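# Curtains ordered to the wrong drop – shorten them or send them back?

Asked by **Antonina Horobets** in Curtains & Blinds

I ordered two pairs of the Caldeira pencil pleat in the pale colourway from Walline in March. The website asked for "finished drop" and I put in the measurement from the top of the pole. They've come up too long by a good bit, and they drag on the floor by the radiator. Walline say made to measure can't be returned unless there's a fault, but they'll alter them for a fee. I've got a basic sewing machine and can do a straight seam. Is it worth paying, or is this a job I can do at home? They are lined, if that matters. Total for the order was 531 so I don't want to ruin them.

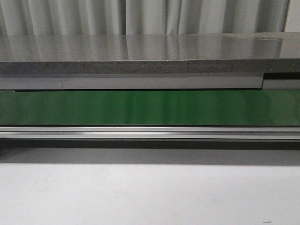
Pencil pleat is the easiest heading to put right, so don't panic. Before you cut anything, let them hang for at least a week, as a lot of fabrics drop a little once the weight is on them. Pull the cords up evenly and dress the folds by hand first. You want soft vertical folds running all the way down, like the pale grey-white ones in the photo, and if yours kick out at the bottom you will get a false measurement. Then measure from the hook position to the floor in three places, left, middle and right. Floors are rarely level. Work to the shortest figure.

To shorten from the bottom:

1. Unpick the hem and the bottom of both side seams. Save the weights if there are any.
2. Press the old crease out. On a pale fabric test the iron on the inside of the hem first.
3. Mark the new hem line and pin it up double.
4. Hang them again with the pins in and leave overnight.
5. Hem by hand with a slip stitch. A machine line shows on plain fabric.

The lining is separate. It should finish a bit shorter than the curtain, so do that last. I wouldn't cut the spare fabric off until you have lived with them for a while – you can leave a deeper hem and it helps them hang.

*Accepted answer*

---

**Second answer**

just pay for it. i had mine done by a place called Gistier and it was fine, took 5 days. life is too short for hemming

---

**Third answer**

Agree with most of the first answer, but check the hooks before you touch the hem. Pencil pleat tape usually has three rows of pockets. If your hooks are in the bottom row the curtain sits higher up against the pole, and moving them to the top row drops it. People get this the wrong way round all the time. If yours are in the top row now, you may gain enough by moving them down and not need to sew at all. It depends on whether you mind the heading standing up in front of the pole.

If you do end up sewing, Jasine do a decent curtain hemming thread. I bought the 400 metre reel and it did a whole house. Their iron-on tape I would leave alone. It came away on mine after one wash and left a mark.

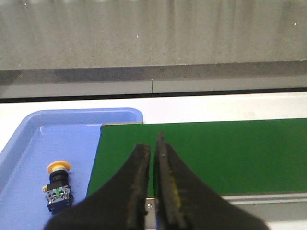

**Can I wash them before hemming so they shrink first?**

Check the care label, as most lined curtains are dry clean only and the lining can shrink at a different rate from the face fabric. If the label does allow washing, then wash before you hem, on a cool cycle, and dry them hanging.

**Update from Antonina:** Hooks were in the top row. Moved them to the bottom and that sorted one pair. The other pair is still touching, so I've pinned them up and will do the hem by hand. Walline's quote for altering both was silly so I've not gone back to them.

*Page viewed 1,119 times*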